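Equipment Planning Meeting, October
Trikthorpe Garment Care, upstairs office
Start 2:05 p.m.

Present: Joaquim Cardoso (operations, chair), Sum-yee Sin (folding and packing), Chelsea Parsons (purchasing), Drita Ristić (maintenance)
Absent: Joaquim Cunha (sent written comments, read out under item 3)

1. Notes from last time

Accepted with one correction. The lease on the Fondstead unit covers the conveyor and the bagging head, but not the air compressor, which we own. Chelsea will fix the asset list.

2. Folding cell, state of the quotes

Chelsea has two quotes in hand for the jacket and shirt folding cell. Plulen quoted a pair of arms with grippers, table, guarding and installation as one package. Amaral quoted the arms and grippers only, and we would build the table and guarding ourselves. Amaral is cheaper on paper. Drita said her crew could build the table but would need to stop work on the steam line to do it, and she does not want to do that before the winter rush. Joaquim Cardoso asked for the Amaral quote to be redone with outside labor for the table so the two can be compared. Chelsea will ask for it.

Delivery is longer from Plulen. They would not commit to a date without a deposit. Chelsea does not want to pay a deposit until the power question in item 4 is settled.

3. What the cell has to handle

Sum-yee went over the garment list. Shirts and plain trousers are the bulk of the work and both suppliers are comfortable with them. Suit jackets are the hard part. Lined jackets slide on themselves, and the sleeves have to come across the body without pulling the shoulder out of line. Her view is that we should buy for jackets from the start or leave them with hand folding for good, and not pay for a second set of grippers later.

Comments from Joaquim Cunha: he agrees on jackets. He would like finger pads treated as a consumable and put in the supplies budget. He also asks that the purchase order name a pad price, fixed for the first year. Chelsea to raise this with both suppliers.

Drita asked whether pads from one supplier fit the other's fingers. Not known. Chelsea will ask.

Joaquim Cardoso asked for jackets to be written into the acceptance test. Agreed. The test lot will be 138 pieces, mixed, with jackets in at least the same share as on a normal shift. Sum-yee will pull the lot and write up what counts as a bad fold.

4. Power and floor space

Drita measured the bay next to the bagging line. The cell fits if the two hanging rails are moved to the back wall. The panel has a spare breaker, but she wants an electrician to look at it before we promise either supplier anything. Electrician's visit approved, to be paid out of maintenance.

Air is fine for either quote. The compressor is due for service and that should happen before the cell is connected.

5. Budget lines

Agreed for the draft:
Spare finger pads, first order: $443
Electrician's visit and report: $647
Moving the hanging rails: in-house, no charge
Operator training: wait for revised quotes
Arms, grippers and table: wait for revised quotes

Chelsea noted that neither quote includes freight. She will add a line for it.

6. Questions from the floor

Taken from the sheet by the time clock.

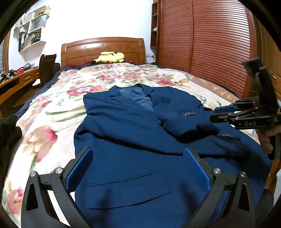 Will the pads and spare fingers come out of the packing budget?

They will be charged to supplies under a separate line, and packing keeps its current budget.

Sum-yee will post the answer by the time clock. A second note on the sheet asked for a new stool at station 2. Approved, Chelsea to order.

7. Actions

Chelsea: revised Amaral quote with outside labor, pad price and pad fit from both suppliers, freight, asset list, stool
Drita: electrician, compressor service
Sum-yee: acceptance lot, bad-fold sheet, posted answer
Joaquim Cardoso: send these minutes to Joaquim Cunha and get his okay on the draft lines

Next meeting once both revised quotes are in. Closed 3:20 p.m.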